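Kit restock notebook, August, started 8:40 am

Coffee first, then the shelf. Azra left a sticky note on the cabinet saying the first aid kits for the Pundine workshop go out before the end of the month, and could whoever has a spare morning please sort the loose stock into bins so we stop packing out of grocery bags. I have a spare morning! So this is me, writing down what I did and where things ended up, mostly so I don't get asked twice.

The idea (Alcides's, from the last time we talked it over in the hallway) is that each kind of thing gets a blue bin, and when you build a kit you walk down the row and take from each. Masks, packets, soft stuff, paper packages. I like it because I can do it half awake. Hanneke doesn't like it because she wants everything sorted by expiry first and kind second, and we went back and forth on that for longer than I'd care to admit. For now it's by kind, with the oldest stock on top. If that turns out to be a pain she gets to say so.

The surgical masks have a bin of their own, and the sealed sterile packets with the green items in them are in the near one. I put cardboard down on the bench next to the row since the slats catch the corners of paper packaging and I'm tired of picking things out of the gaps. 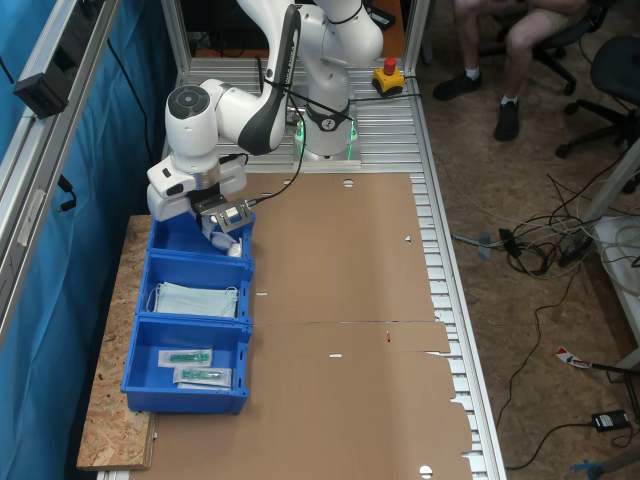 Can the masks share a bin with the sterile packets if we run short of bins?
They should stay apart, because the ear loops hook onto everything and you end up pulling up packets you didn't want. If we run short, put the masks in a paper bag inside the bin first.

Chinyere asked me that over the phone and I figured it belonged in here, because somebody will ask again in the fall.

Next job was the big box from the back closet, the one marked Rulum in marker on the side. I don't think anybody had opened it since we moved the shelves. Mixed stuff all the way down, and a lot of it in clear bags with the paper slip still inside. Please leave those slips in! I know they're annoying and they slide around, but the slip is the only place the details are written on some of these, and once it's gone you have a bag of something white and no idea what to call it on the list. I had to set 4 bags aside for exactly that reason. They're on the windowsill with a question mark on them. Selvaraj, if you know what they are, write it on the bag.

The soft bundles in clear wrap went in with the bagged things for now. They take up a silly amount of space for how little they weigh, and they don't stack, they just sort of slump. I tried them on their own on the top shelf and they came down on my head when I shut the cabinet, so back in the bin they went.

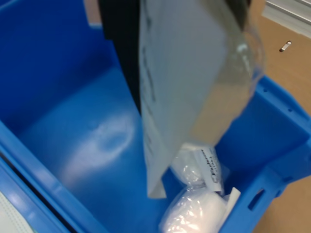 Where was I. Right, the closet box. Once the bagged things were out, the bottom layer was mostly empty cartons folded flat, which I've put with the recycling, plus 2 rolls of tape that had glued themselves together in the heat. Tossed the tape. Kept one carton because it's the perfect size for the Cleverell order and I'm not paying for a box when I have a box.

11:15, second coffee, on to gauze. I did this part on the plain tan table, where white paper packages show up nicely and you can turn them around to read the print. The Fuhrmann compresses say 10 to a package, so on the list I'm writing packages, with the 10 in parentheses after. Last time half of us wrote packages and the other half wrote pieces, and the order to Magaña came out very strange. Go by the REF number too – 31104-L on these – as the name comes in several languages and people copy down whichever one they happen to read first. 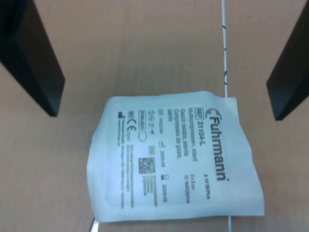

A creased package is fine by me as long as the seal is good all the way around. Run a thumb along the border, look at both sides, and if there's any doubt at all put it in the training pile. The training pile is the shoebox under the bench and nothing in it goes back into a kit, ever. I've written that on the lid as well, in big letters.

Still to do:
Labels for the bins (Hanneke has the good label maker, ask nicely)
New list taped inside the cabinet door
Find out about the mystery bags
2 more hooks for the scissors

Stopped at 12:30 for lunch. The cardboard can stay down on the bench, please don't tidy it away.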